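The Arm at the Prep Table

What changed for the kitchen staff at Peletti when a robot took over part of the vegetable work

July 5, 2021 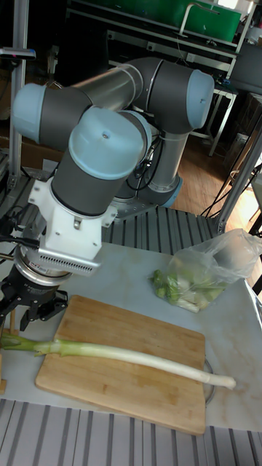

Peletti makes soups and ready meals for office canteens, and for most of its history the day began with knives. Seven people came in before dawn, tied their aprons and cut vegetables until the kettles were ready. Leeks were the job people traded away when they could. They are long, they roll, and they hold grit between the layers.

In the spring the company began trying out a robot arm with Ureck, a small engineering firm that had worked mostly with packaging lines. The trial takes place in a room away from the main kitchen, at a separate workstation with its own table and cutting board. The aim is modest. The arm is to pick up a vegetable, place it and move it along, so that the person next to it does less lifting and reaching.

The prep crew still has seven people. Management put that in writing before the trial started, and the staff asked for it to be renewed in July. What has changed is how the hours are divided. Two cutters now spend part of each shift with the arm, setting out produce, checking what comes off the board and stopping the program when something looks wrong. They were paid for 27 hours of training, most of it on safety and on reading error messages.

Opinions in the break room are mixed. One cutter with a bad shoulder asked to stay with the trial for good. Another went back to the knives after a week and said that watching a machine made the morning longer. Several people want to know what happens to their pay grade. A cutter and a machine operator are on different scales at Peletti, and the two people in the trial are doing some of both jobs. The company says it will settle the question before the arm moves into the main kitchen.

Vegetables are harder for a robot than cartons. No two leeks have the same thickness or bend, and the leaves give way when they are gripped. Ureck's engineers began with their own settings and then rewrote many of them after spending several mornings with the crew. The cutters showed them where they hold a leek and how hard – things they had never been asked to explain before.

Brendard, which supplies the leeks, has been asked to send more even sizes. It has agreed to try, at a slightly higher price. The next stage calls for 300 leeks handled over a single shift, with the two trained cutters deciding how fast the arm should run.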